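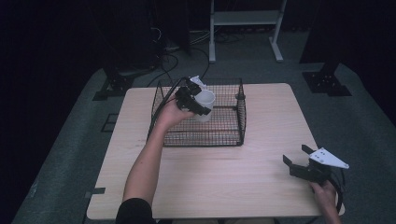 White cup, black wire basket, pale table.

Filed under: Desk & Small Spaces
2 min read

How to Give Your Cup a Permanent Address

I own a Skonby side table with 700 square inches of top, and for years my cup managed to occupy all of them. It sat on the mail. It sat on the other mail. One afternoon in September it sat on my tax return, which now has a ring on it and will until 2028, when I'm allowed to shred it.

What follows takes two minutes.

1. Clear the table. Everything. The Sestetti catalog can go, you weren't going to order the lamp.

2. Pick a basket with an open top and low enough sides to reach over without thinking. 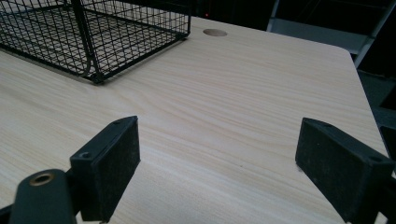
Placement is where people get ambitious. They put the basket dead center, like a fruit bowl, and then have nowhere to write. Push it toward the back. If your table has a round cable hole near the far edge, as mine does, set the basket beside it and leave the hole open for the charger that will inevitably move in.

3. Lower the cup in upright, near the middle of the basket. A cup parked against the side tends to lean, and a leaning cup has plans. 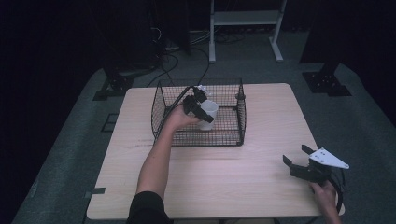 4. Take it out to drink, put it back after. I'm sorry, there is no more to the method than that.

Wire mesh won't catch drips — fold a dish towel under the basket if your table marks easily. The Owino cork liner also works, once trimmed to fit.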